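March, notebook, bench 2

Third afternoon with the Skaltell kit on trial. Koster want a yes or no from us before they put any money down, so I'm writing things up as I go this time, and not from memory like I did with the Undine (sorry again, Josefien).

Today was wheel and motor handling. The job they're selling us on is hub motor assembly: left arm keeps the wheel upright, right arm brings the stator over, and the two get lined up for the fit. I spent most of the morning on the hold positions alone and I'm glad I did! The teaching mode is lovely to use, you just drag the arm where you want it and press save, but it will happily save a pose that the other arm can't get near. I lost seven of them that way before I twigged. 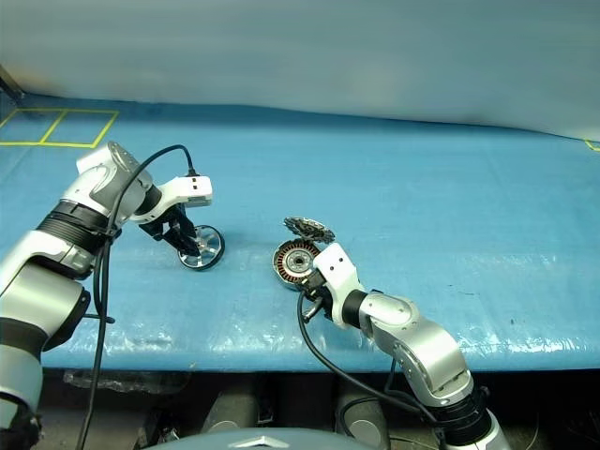 Grip settings next. Amirhossein had left me a note saying to start at 20 and creep up, which was good advice (the manual tells you to start much higher, and I don't like that with bare copper windings about). The software saves force per arm and per object, so swapping between parts is only a menu pick. Big plus over the Undine, where we had to retype the lot every time somebody changed the job.

Things I'm less keen on: the cables. They run down the outside of the arms, and I keep wanting to tie them back. Asked Skaltell for a clip set, and they do one, but it's an extra. So is the longer warranty. Josefien, could you check whether the Alilov quote had both thrown in? I have a feeling it did.

Speed limit is still at 700 in the config, please leave it there for now. The sales chap said 800 is fine with two arms working close together and I'd like to see that in writing first.

Still to do: the toothed disc. I haven't settled where on it to grip, and I'd like Amirhossein's opinion before I teach anything. Poses are saved under my initials, please copy them before editing.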